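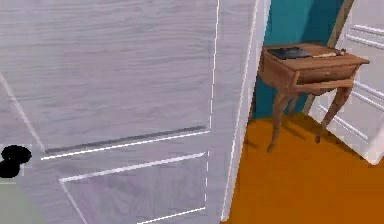 Week 5: Thresholds, Doors and the Business of Going In

Handout for the unit on domestic space. Read before the tutorial, or at least on the tram.

Last week we finished with the hearth. Most of you wrote that the hearth is "the heart of the home", a phrase I would like to see retired with full honours. This week we move to the edges of the house, where the rules about who belongs are enforced.

1. Terms

Threshold: the sill or strip at the foot of a doorway, and by extension any point of crossing. The first half of the word is probably related to treading. The second half has defeated etymologists for a very long time. If your essay explains it confidently as the board that held in the threshed straw, you have been reading a fridge magnet.

Liminal: from the Latin limen, threshold. A useful word that has fallen in with a bad crowd. In this unit it means a state between two recognised conditions, and it doesn't mean "a bit eerie". An empty shopping centre is not liminal. It is shut.

Enfilade: a run of rooms whose doorways line up, so you pass through one to reach the next. Fine for palaces. Less fine if your bedroom is third in the row.

2. From through-rooms to corridors

In many older European houses, rooms opened directly onto other rooms. Servants, children, guests and dogs walked through whatever was going on. The corridor changed this by giving movement a space of its own, and the room became somewhere with one door that could be closed against the traffic. Historians argue over how much privacy people wanted beforehand and how much they learned to want once the builders had supplied it. You should have an opinion by the tutorial. It may be a small one.

Note the class element. The corridor let members of a household avoid each other, and the avoiding was organised by rank. The back stairs did the same work vertically.

3. Panels, briefly

Someone asks every year why old doors have panels, so: timber swells and shrinks across the grain. A door made as one wide slab of solid boards will jam in the wet and gape in the dry. Frame-and-panel construction lets a thinner panel sit in grooves and move about without dragging the frame with it. Later doors kept the look long after moulded skins had done away with the need. The term for a feature kept for looks after its job has gone is skeuomorph. You will be tempted to use it in every paragraph. Two per essay, please.

4. Case study: the Grulgate survey

The Grulgate survey asked 301 households which entrance they used. The front door came a poor second to the side or the laundry. In 60 of them, it was opened only for parcels, police and people selling solar panels. Several respondents had stored a bicycle against the inside of it.

What interests us is that these same households spent money on it. They painted it, bought it a mat and hung a wreath on it in December. The front door faces the street and does its work there, even when it can't physically be opened on account of the bicycle.

Compare the Kaneko reading (in the course pack, badly photocopied, sorry) on the raised entry step and the removal of shoes. Which threshold is doing the work there, the door or the step? Don't say both. Everyone says both.

5. Things to look for at home

Which interior doors in your place are never shut? Which have a lock, and who decided? Is there a door people knock on and then open without waiting? What is the knocking for?

Share house residents may find this exercise upsetting.

6. Assessment reminder

The short response is 1000 words on one doorway you know well. The plan you attach should be a further 200 words at most. Hand it in by 5 Oct 2021. A sketch is welcome and won't be marked on its artistic merit, as past cohorts will confirm with relief.

Next week: windows, and the neighbours.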